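3.2 Study sites and measurement of reverberation

Measurements were made in two office buildings, one in Closton and one in Jirnmont. Both were converted from storage use and have open upper levels with hard wall and ceiling finishes. The Closton building has a single mezzanine that is open to the floor below along one side. The Jirnmont building has a closed upper floor of similar area and served as the comparison site.

Reverberation time was measured with the interrupted noise method at 10 receiver positions per floor. The source was placed at 2 positions, and three decays were recorded for each pair. Ventilation was switched off during all recordings. Background levels were logged before each session, and any decay with less than 44 dB between the steady level and the background was discarded and repeated.

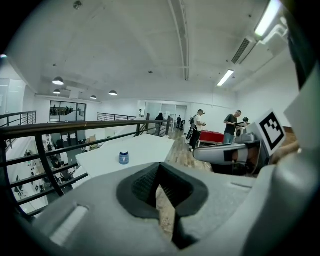 Figure 2. Mezzanine office floor with white walls and ceiling; white table in the middle ground.

Furniture was left in its normal working position, as moving it would have changed the scattering conditions that staff experience. Soft furnishings were recorded by surface area and entered in the absorption estimate using the coefficients in Table 1. Small items on desks and tables were ignored.

Staff at both sites were invited to fill in the Reinholz speech privacy form in July, after the acoustic work was finished. A total of 60 forms were returned. Responses were grouped by floor and compared with the mean reverberation time in the 500 Hz and 1000 Hz octave bands. Forms with more than one missing answer were left out of the comparison.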